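Vurcombe Household Advisory Service
Care of Vacuum and Drain Hoses
Revised 14/08/2025

Flexible hoses should be inspected before each season of heavy use. Disconnect the appliance from its power supply, close any water valve, and remove the hose at both ends. 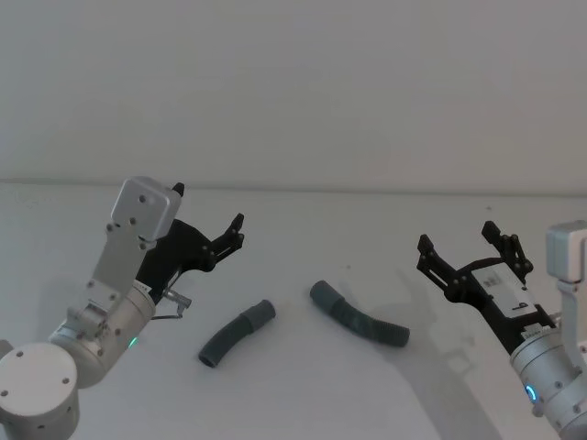 Flush the hose with lukewarm water and 2 teaspoons of mild dish soap per 1000 ml. Do not use bleach. Hang the hose over a rail to drain, and leave it for at least eight hours before refitting.

Hoses should be stored without sharp bends, away from heaters and direct sun.
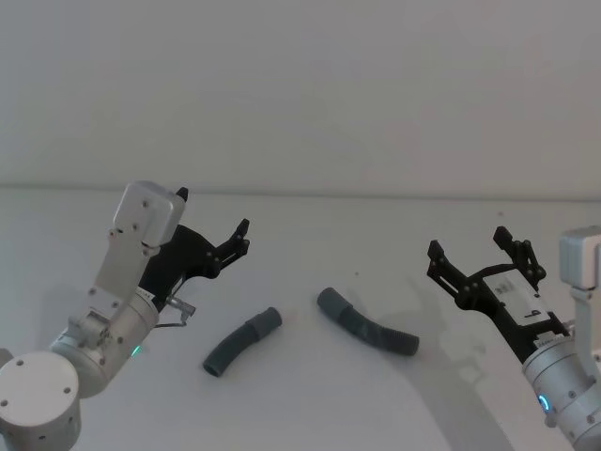 Cracks usually begin where a hose is bent most often. Flex each section gently and look between the ridges. Corrugated hoses, such as the two dark gray ones on the white tabletop, hold lint in their grooves and should be wiped with a soft brush. Replace any hose that has split; tape is a temporary measure only.

Questions may be directed to Kwaku Darko, extension 187.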